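Setting up a shared sorting station with a two-arm cell
Rurent packing floor, procedure notes, revised 10 June 2019
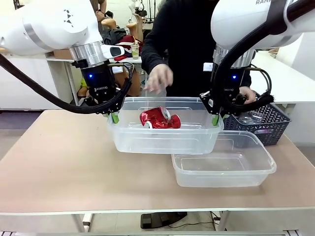

The station handles returned drink containers. The arms hold and move the tubs; the operator decides what goes into each one. Before April the same person lifted every tub by hand, up to 200 per shift. The steps below cover setup, loading and handover, and assume the Prarnodico cell software is already installed.

1. Clear the table. Leave only the tubs in use and the source basket. Keep the basket on the operator's right.

2. Check the grippers. Look at the finger pads for tears and confirm that the indicator light is on at both grippers. Move each wrist through its range by hand and watch the cables. If one pulls tight, stop and re-route it.

3. Set the grip. Open the tub profile and enter 70 for force. Thin-walled tubs bow inward at higher values. Both grippers must close on the end walls, below the rim.

4. Set the lift height. The default is 100 mm. Shorter operators may want less. Save the value under the operator's name so that it loads at sign-in.

5. Load. Wait for the arms to stop before reaching over the tub. Cans and clear plastic go in one at a time. Drop items from just above the rim and keep fingers off the end walls.

6. Release. Step back and confirm on the panel. The arms lower the tub and open.

If a tub slips, do not catch it. Press stop, remove the tub and run step 2 again.

Changes to the job

Lifting is no longer part of the sorter role. Judging contents is, and so is the gripper check at the start of a shift. Sorters at Rurent asked for rotation after 11 cycles in the first trial, as waiting for the arms was harder on the shoulders than expected. Rotation is now written into the schedule. Pay grade follows the Gosidus scale for machine operators, and training hours are paid.

Gwendolyn Baptiste keeps the profile list. Send new tub sizes to her before first use. Profiles for the Tang line are not yet released.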